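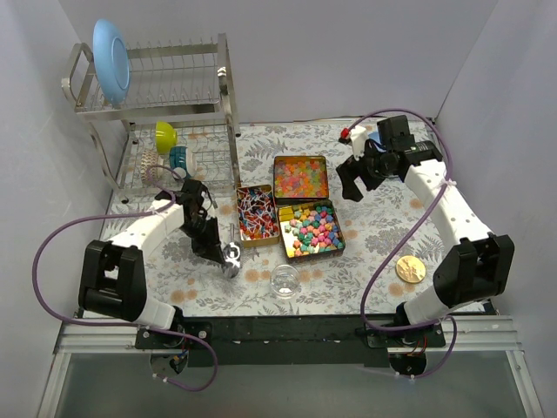 The Ferry to Dundora

Missed it. Of course she missed it. Abimbola Usman stood on the dock at Pistwood with one shoe untied and watched the boat get small.

Next one, the board said, in 94 minutes. Ninety-four! Her aunt's goodbye party would be half over. The cake cut. The speeches done, the ones Uncle Subramaniam wrote on napkins and then couldnt read.

She sat on her bag. Stood up. Sat again.

Gulls. Wind. A man selling coffee out of the back of a van, no lids left, did she mind. She didn't mind. Burned her tongue anyway.

She had 7 messages, all from her mother. Where are you. Are you on it. Tell me you're on it. The last one only about the sweets, a few words.

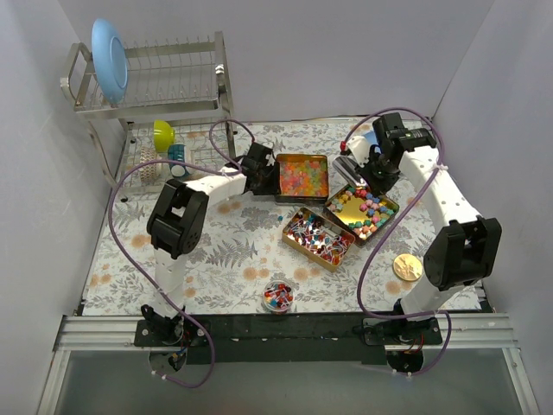 Jelly cubes, pink, orange, green and yellow.

Abimbola looked at it a long time. Her aunt used to mail her sweets from Brirkis every October, wrapped in newspaper, half of them crushed. She'd eat the crushed ones first. Never wrote back, not once, always meant to. And now the house was sold and her aunt was moving 3,322 miles to live with a son who didn't like visitors.

She typed sorry. Deleted it. Typed save me a pink one.

Nearly 779 excuses in her head and that was what she sent.

The coffee man was packing up. "You could ask Pete's boat," no, he said, forget it, Pete's boat leaks.

"How bad?" she said.

He looked at the water, then at her shoes.

"Bad."

She was allready picking up her bag.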